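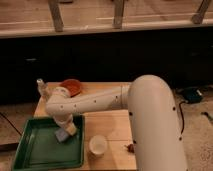 Household Science, Unit 2: Wiping Down Trays, Bowls and Tabletops

Welcome back! Last time we did dry dusting, and today we get to the sponge, which I could happily talk about for the whole term. Keep this handout in your folder. You will need it again in October when we do kitchen floors.

What a sponge does

A sponge is mostly holes. Water creeps into the small ones and clings there, and when you squeeze, you push it back out. Try it at your sink tonight with a dry sponge and a saucer of water. Set one corner in the water and watch the damp patch climb! That climbing is called capillary action, and paper towels and cotton dishcloths do it too.

The other half of the job is rubbing. Detergent loosens grease, but something still has to carry it away, and a soft block with a flat face touches a lot of surface at once. A crumpled cloth touches in patches, so you go over the same spot again and again without noticing.

Flat bottoms and sloping sides

A shallow plastic tray is my favorite practice piece because it has every kind of surface in one small object: a flat floor, sides that lean outward, corners and a rim. Most people wipe the middle beautifully and forget the rest.

Start in a far corner. Tilt the sponge a little so its lower edge gets down into the place where the side meets the floor, then draw it along that line to the next corner. Go all the way around. Only then do the middle, in straight overlapping strokes from one side to the other. Finish with the rim, top and underneath (yes, underneath, run a finger along there and see what you find).

Our practice trays are 15 inches across inside and square, so the floor is 225 square inches. The practice tabletop at Andby is 24 by 24 inches, or 576 square inches. Work out for yourselves how many tray floors fit in that, and you'll see why I want the sponge rinsed partway through the table and not just at the end.

Round bowls

No corners, hooray! Fold nothing, press lightly, and turn the bowl with your other hand while the sponge stays put. Work from the rim down to the center in a spiral. A shallow bowl is easier than a deep one, so begin with a shallow one.

Paper cups

We don't wash these. Use one to measure out rinse water, then throw it away. Paper softens if you leave it standing full.

How wet?

Damp for wood, wetter for plastic. For a wooden top, squeeze until the sponge stops dripping, wipe with the grain, and follow with a dry cloth. Water left sitting on wood can raise the grain or leave a pale ring.

Practice for next session

1. Spread a teaspoon of cooking oil thinly over the floor of a tray.
2. Wipe once with a damp sponge and plain water. Write down how the surface feels.
3. Add 2 drops of dish soap to the sponge and wipe for 60 seconds, corners first.
4. Rinse, dry, and feel it again.
5. Repeat with a bowl and compare your notes.

Bring your notes to the Shehu Room. Spare sponges are in the drawer under the sink, and please stand used ones on edge to dry.

Galline Adult Learning, handout revised 3/6/22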